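# 니트와 담요 개기: 세로로 세우는 수납법, 정말 필요한가

정리 책을 보면 뭐든 세로로 세우라고 한다. 티셔츠라면 나도 반대하지 않는다. 그런데 두꺼운 편물을 그렇게 세워 두고 이틀 뒤에 서랍을 열어 보면 대개 옆으로 주저앉아 있다. 그래서 이 글에서는 유행하는 방법을 그대로 옮기지 않고, 내가 몇 해 동안 해 보고 남긴 것만 적는다.

준비물은 평평한 자리와 바구니 하나다. 전용 접기판은 사지 않아도 된다. Nulilora에서 나온 접기판을 써 봤는데 얇은 셔츠에는 쓸 만했고 니트는 판보다 두꺼워서 자꾸 밀렸다. 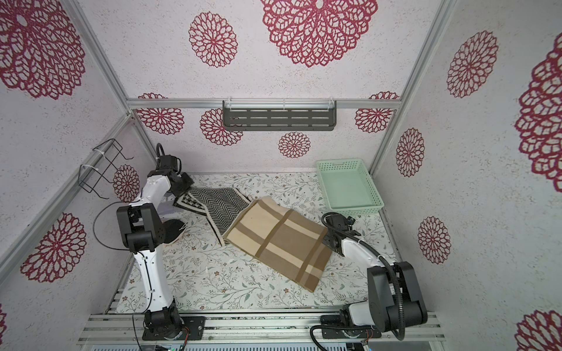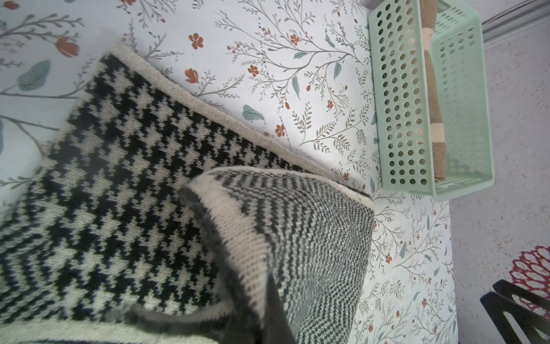

하운드투스처럼 무늬가 촘촘한 것은 줄을 맞추기가 까다롭다.

**두꺼운 니트도 돌돌 말아서 보관하면 자리를 덜 차지하나요?**

두꺼운 것은 말아도 부피가 거의 그대로입니다. 공기를 눌러 빼지 않는 한 실의 양은 같으니까요. 여행 가방의 빈틈을 메울 때라면 마는 편이 낫고, 집 선반에 둘 거라면 납작하게 접어 쌓는 쪽을 권합니다.

## 1. 펼치기

접기 전에 한 번 완전히 펼친다. 귀찮아서 건너뛰는 사람이 많은데, 구겨진 채로 접으면 안쪽에 생긴 주름이 다음에 꺼낼 때까지 그대로 간다. 모서리를 잡고 세게 당기지는 말 것. 편물은 당긴 쪽으로 늘어난다. 손바닥으로 가운데에서 바깥으로 쓸어 주면 충분하다.

털어서 펴라는 조언도 흔하다. 면 담요라면 괜찮다. 무거운 니트를 공중에서 터는 건 어깨만 아프고, 내 경험으로는 결과도 별로 다르지 않았다.

## 2. 기준선 정하기

- 테두리가 있는 것은 테두리끼리 맞춘다.
- 줄무늬는 줄 하나를 골라 그 줄을 따라 접는다.
- 하운드투스나 헤링본은 무늬를 맞추려 하지 말고 가장자리만 본다.

마지막 항목에는 이견이 있을 것이다. 무늬까지 맞춰야 예쁘다는 사람도 있다. 나도 해 봤지만 한 장에 7분이 걸렸고, 쌓아 놓으니 보이는 건 접힌 면 하나뿐이었다.

## 3. 접기

1. 긴 쪽을 반으로 접는다.
2. 다시 한 번 같은 방향으로 접는다. 작은 것은 생략.
3. 남은 길이를 셋으로 나눠 접는다. 바구니가 얕으면 반만 접어도 된다.
4. 접힌 등이 앞으로 오게 돌려 놓는다.

스웨터라면 순서가 조금 다르다. 단추를 잠그고 엎어 놓은 다음, 양쪽 소매를 등판 위로 넘기고 아래에서 위로 접는다. 소매를 비스듬히 꺾어야 하느냐 일자로 내려야 하느냐를 두고 말이 많은데, 어깨가 울지만 않으면 아무렇게나 해도 좋다고 본다.

접은 뒤에 힘껏 누르는 습관은 버리는 게 좋다. 눌러서 납작해진 니트는 조금 지나면 다시 부풀고, 접힌 자국만 진해진다.

## 4. 바구니에 넣기

무거운 것을 아래에, 가벼운 것을 위에. 흔한 얘기지만 이건 맞다. 구멍 뚫린 플라스틱 바구니는 바람이 통해서 천에 잘 어울린다. 다만 구멍 가장자리가 거칠면 올이 걸리니 넣기 전에 손끝으로 한 번 훑어 본다. 걸리는 데가 있으면 얇은 면 보를 깔면 된다.

높이는 6장을 넘기지 않는다. 그 이상 쌓으면 맨 아래 것을 꺼내다가 전부 무너뜨리게 된다. 뚜껑 있는 상자가 낫다는 글도 봤다. 먼지는 덜 타겠지만, 매주 꺼내 쓰는 담요에 뚜껑은 번거롭기만 했다.

## 사지 않아도 되는 것

**진공 압축팩.** 솜이불에는 쓴다. 니트에는 권하지 않는다. 한 철 넣어 뒀더니 주름을 펴는 데 하루가 꼬박 걸렸다.

**라벨 세트.** Danko 제품을 한 묶음 샀다가 두 장 쓰고 말았다. 바구니 안이 들여다보이는데 이름표가 왜 필요한지 아직 모르겠다.

**향주머니.** 냄새는 좋다. 벌레를 막아 준다는 말은 반쯤만 믿는다. 철이 바뀔 때 꺼내서 바람을 쐬어 주는 쪽이 내게는 더 미덥다.

## 철 지난 것을 넣을 때

4월쯤 겨울 니트를 넣는다면 세탁부터 하고 완전히 말린다. 겉이 말랐다고 바로 접지 말고 테두리와 솔기를 손으로 만져 본다. 겹쳐 짠 부분은 마르는 속도가 훨씬 느리다. 조금이라도 차갑게 느껴지면 하룻밤 더 둔다.

보관 중에 다시 접어 줘야 한다는 말도 있는데, 나는 중간에 한 번만 접는 선을 바꿔 준다. 처음에 반으로 접었던 것은 셋으로, 셋이었던 것은 반으로.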